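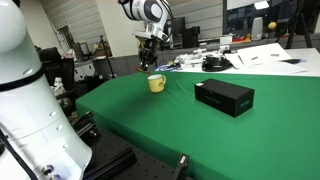 Page last changed: Oct 31, 2023

Section 6. Recording demonstrations: stick and mug

Use this section to record a batch of demonstrations for the stick-and-mug task on the Zamever bench. Read Section 5 (arm start-up and homing) first. If you have not been signed off on the emergency stop, ask Erzsébet Simon before you go any further.

An episode is one attempt from start pose to release. A full batch is 216 episodes. You do not have to finish a batch in one sitting, but do not let two operators share a batch. Their habits differ and the training set is split by operator.

6.1 Preparing the table

1. Pull the green cloth flat. Small wrinkles are fine. Let the front edge hang down freely and keep it clear of the rail.

2. Put the yellow mug on the cloth within reach of the gripper. Move it by about a hand's width between episodes, and turn the handle to a new direction each time.

3. Put the black box on the cloth to the side of the mug. It is a distractor and is never picked up. Leave it at an angle and change the angle every few episodes.

4. Take everything else off the cloth. Tools and paper can stay on the white work surface behind.

Note: The background does not need to be tidy. The first Pomico set was recorded against a bare screen, and the model trained on it did poorly as soon as the screen came down.

6.2 Starting the recorder

1. Open the recorder and choose the task "stick_mug".

2. Enter your operator code. Do not use the shared code left over from April.

3. Check that every camera view is live and that the joint readings change when you move the leader handle.

4. Check free space. The recorder will refuse to start a batch with less than 705 GB.

CAUTION: Keep hands and sleeves off the cloth whenever the arms are powered. The second arm reaches in from above and can come down faster than you expect if the leader handle is dropped.

6.3 Recording an episode

1. Move the arm to the start pose and press the left pedal. Wait for the tone.

2. Close the gripper on the stick. Grip it near one end.

3. Bring the stick over the mug. A slanted approach is acceptable as long as the lower tip clears the rim.

4. Lower the stick, open the gripper, and lift straight up.

5. Press the left pedal again to stop. Press the right pedal if you want to throw the episode away.

Work at an even pace. Long pauses in mid-air teach the model to pause. If you lose your place, discard the episode and start over.

Note: Keep episodes where the stick touches the rim and you correct it. Andor Medve marks these as "recovery" during review, and they are useful. Discard episodes where the mug falls over or the arm faults.

6.4 If the arm faults

The recorder shows code 2059 when the gripper has been pressed against something too hard — usually the rim of the mug.

1. Let go of the leader handle slowly.

2. Press the emergency stop.

3. Free the stick by hand, then home the arm as in Section 5.

4. Discard the episode. The recorder does not do this for you.

If the same code comes back after homing, stop the batch and write to Stelios Politis with the batch name and your operator code.

6.5 Closing the batch

1. Park both arms and switch off arm power.

2. Choose "Close batch" and wait for the check to finish. Do not shut the lid of the recording computer while it runs.

3. Play back the first and last episodes at normal speed.

4. Enter the batch in the log, with any change you made to lighting or camera position.

Batches are copied to the Gumico store overnight. For labeling and review, go to Section 7.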